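Storing dried beans and flour long term: tins, jars or plastic?
Skakstead Allotment & Kitchen Board > Preserving and Storing

ilse_brinkmann
December 4, 2023
Right, I've finally shelled the last of the borlotti and I've got far more than last year (hurrah!) but I'm nervous about where to put them. Last winter I lost a whole paper sack of bread flour to weevils and I'm not going through that again. What's everyone using? The pantry is north facing and a bit damp by March.

pottingshedpat
Glass. Always glass. I've had the same jars for 30 years and the only thing that's ever gone wrong is me dropping one. Freeze the beans for a few days first, let them come back to room temperature before you take the lid off, then jar them.

Rieger_B
Glass is lovely until you've got 32 jars on a shelf that was put up by my brother-in-law. I went over to plastic with clip lids and haven't looked back. Agree about the freezing though.

pottingshedpat
Plastic holds smells, Bastian. I had a tub that stank of cumin for years.

Rieger_B
Then don't put cumin in it!

marrowman523
Old biscuit tins here, with a bit of tape round the lid. Cheap as anything, but you can't see what's inside and I once made custard with cornflour that was icing sugar. Label them.

ilse_brinkmann
Ha, oh no. I do like being able to see what I've got left, so tins are probably out. My worry with plastic is the seal, the cheap ones I bought before went all floppy. Bastian, are yours the sort with flaps on the side?

Rieger_B
Yes, clear round ones with a teal lid, and the flap folds down over the side. Wash the lids by hand, I reckon the dishwasher is what does for the seals.
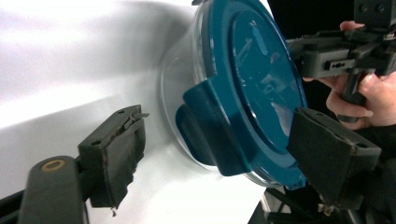 How dry is dry enough?

pottingshedpat
Never mind the pot, are the beans properly dry? Bite one. If your tooth leaves a dent they need longer on the tray.

ilse_brinkmann
Just bitten one and it dented. Back on the tray they go, next to the boiler this time.

marrowman523
Mine took two weeks extra this year. Keep 200 g or so back for seed while you're at it.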